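About us

Dalisay Language School

Dalisay is a small school of English in Indport. We opened in August, in two rooms above a bicycle shop, with 7 students and one teacher. Today we have 306 students in the evening and morning groups, and the bicycle shop has kindly moved to the other side of the street.

Most of our students are adults who work. They are nurses, drivers, cooks, people from the port office, and also some grandparents who want to speak with grandchildren abroad. Many of them did not sit in a classroom for twenty years, and the first evening is not easy for them. For this reason we keep the groups small and we do not give marks in the first course.

How we teach

A lesson takes ninety minutes. In the first part we speak only, with closed books. Then we read a short text together and every student writes a few lines. The teacher takes the pages home and brings them back corrected at the next lesson. We give homework, but never more than one page.

We have five levels. Before you start, you come for a talk with one of our teachers, and after it we tell you which level we think is good for you. If after two weeks you feel the group is too fast or too slow, you may change it without paying.

Our library

In the second room we have 256 books in English, most of them given by former students. You can take one home for a month. There are easy stories, cookery books, a good shelf of detective novels and one very old encyclopaedia where the letter M is missing. If you find it somewhere, please write to us.

Indville

Our second school is in Indville, near the market. It has morning courses only, and parents may bring small children, who can draw or play in the next room during the lesson. The bus from Indport stops at the corner.
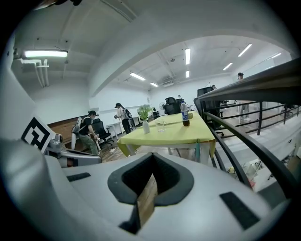 Crescencio Quintero
Founder and head teacher

I came to teaching late. Before it I worked eleven years on ships of the Esico line, where I learned my English from the other men and from the radio, with many mistakes. When I came home, my neighbours asked me to help them with letters and forms, and slowly the kitchen table became a class. I still teach the beginners myself, because I remember well how it is to understand nothing and smile.

In the break we sit down and talk in English, about the weather, the children or the price of fish. A table with a bright cloth, a green plant in a vase and something to drink is enough for a good conversation.

Registration

New courses start on 13 August 2018. You can register at the office in Indport in the afternoon, or in Indville before noon. Please bring an identity card and a pen.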